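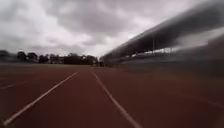 How many examples does a lane-following model need before it holds its line at running pace?

For our model the curve flattened at 1770 clips, and going to 2000 changed the mean offset very little. What helped more was variety in the sky and in the state of the lane paint.

3.2 Collecting the examples

Figure 3. A lane bounded by two white lines on a reddish-brown track, under heavy cloud.

Clips were gathered in September at the track in Drama, over six sessions. A. Makris set the routes and A. Balaskas checked the labels. We dropped 77 clips in which neither lane line could be traced by hand. Blurred clips were kept if both lines stayed readable near the bottom edge, as the Cero controller weights that region most.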